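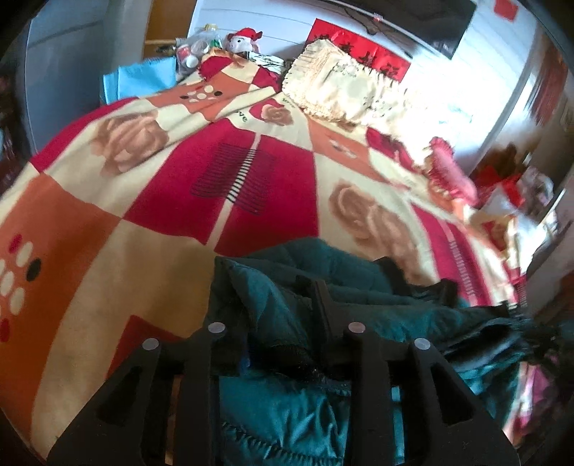

Hi Olaia,

Quick catch-up on the Jestwood bedding drive — it's been a good January! We've handed out 257 sets so far (blanket, sheets, pillow), and the Gonia storeroom is finally shelved, so I can find a twin sheet without emptying six boxes first.

Money-wise, we've spent $2,248 of the $3,054 you gave us. Most of that went on pillows, which hardly anyone donates, and the rest on van gas and laundry soap. I've still got 2 receipts to chase from the Turow run — sorry, they're coming!

Next up is the Bravo Street building, where families have been asking for warmer blankets. Could you let me know if we can carry the leftover money into spring?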